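Erlow opens its kitchen-table trials: can a machine put the fruit away yet?

For release in September

Short answer: sort of, on a good afternoon, if you're patient. Long answer: keep reading, because I've been asked to write this release myself and I intend to enjoy it.

I'm Roscoe Tran, and I run the home chores program at Erlow. We're a small company and we work on one fairly unglamorous question, whether a machine can do the little jobs that fill up a day at home or in a shop. Clearing a table. Filling a box with produce. Hanging up a dish towel (please don't ask me about the dish towel). Starting this month we're publishing our results as we get them, good and bad, and we're inviting households and small grocers to try the work with us.

The program is called Hullow, and it runs in real homes, on real tables, with whatever the family happens to have in the bowl. We did our early work at a clean white bench with the lights fixed in the ceiling, and the numbers looked great! Then we took the same setup into somebody's dining room at 4 p.m. and it went for a patch of sunlight. Twice. So we moved out of the lab for good, and I haven't missed it.

The way it works is pretty simple. A person does the chore first, slowly, holding the same kind of gripper the arm will use later. They pick things up, put them in a box, take them out, and do it over again with everything shuffled. The machine learns from those runs, and after that it gets its own turn at the table. People get the hang of the tool fast – most are quicker than I am by their second cup of coffee, and I've been at this for years.

We chose box packing as the first public chore because everybody knows what a good job looks like. You don't need an engineer to tell you a tangerine has been squashed. It's also a chore that grocers do all day long, so the same lessons carry from the house to the shop floor. And fruit is a wonderful troublemaker. A lime rolls. A kiwi is fuzzy and soft and hides its bruises until tomorrow. Cut vegetables have a slick side and a dry side, and the arm has to pick one.

Where are we, then? Hullow runs 3 chores right now: packing a box, unpacking it, and wiping down the table afterward. Packing is the strong one. I'd let it pack my own lunch, provided I wasn't in a hurry, since a job that takes me a moment takes the arm long enough that I've wandered off to check the mail. Unpacking is shakier. Things lean on each other in a box, and when one piece comes out its neighbor shifts, and then the plan it had a second ago is no good anymore. Wiping is mostly a matter of pushing crumbs from one end to the other. We're working on it.

I get asked at every family dinner when people can buy one. I don't have a date and I'd rather not make one up. There's nothing for sale in this announcement. What we do have is room for 6 more households and 2 small grocers in the next round, which runs for 6 weeks. We bring the equipment, we bring the groceries, and you keep the groceries. Kids and pets can be home while we're there, but the arm only moves when one of our staff is standing next to it with a hand on the stop button.

Two partners are coming along for the ride. Hirnance is building the next set of fingertips, which we hope will be gentler on ripe fruit and a bit grippier on wet peel. Chantharasri, a produce shop with very strong feelings about how a box should be packed, is letting us practice in the back before opening time. Their first note to us was that heavy things go on the bottom. Fair enough – we had never told the machine that.

Every result goes up on the Erlow website at the end of each round, including the drops, the squashes and the times we had to step in. If you want a place in the next one, or you write about this stuff and would like to come watch, send a note through the contact form and put Hullow in the subject line. I read those myself, usually in the evening.

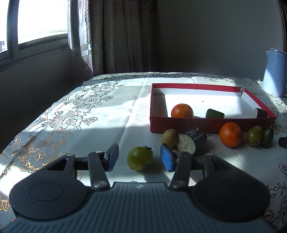
Kevin McGrath wrote in to say that he'd happily wait the extra minutes if the machine would pack his groceries without bruising anything, but that he wouldn't sign up until it could handle eggs, and could we please let him know when we get to eggs.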